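Old office towers get a second look at Gamadside

31/05/2025

The desktop computers that spent years humming under desks at Okus have reached the repair bench at Gamadside, where they are being treated with more respect than they ever got at work. 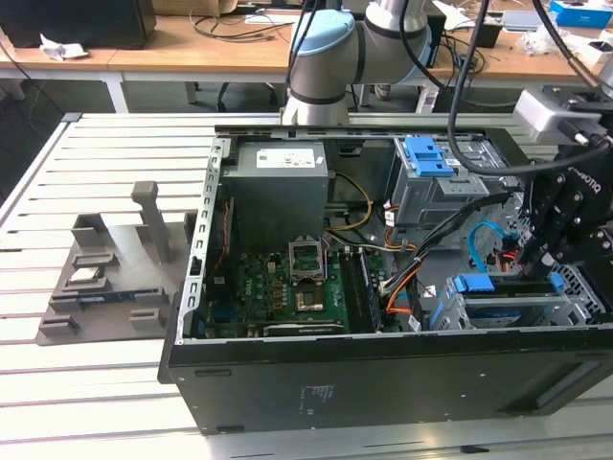 The batch comes to 135 machines. Satish Rodrigues, in charge of parts, wants drives, memory and processors sorted before any metal goes for scrap.
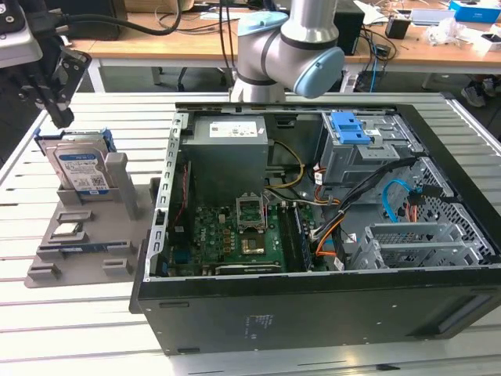 "People apologize to me for the dust," he said. "Never for the passwords on sticky notes."

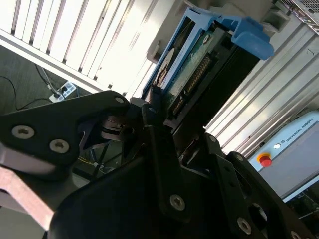 Drives will be wiped before resale. Hilde Stevens of Okus has asked for 2 towers back, for reasons she describes as sentimental.

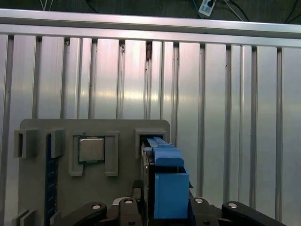 A square processor seated in its holder on the gray panel.

Sales open in October.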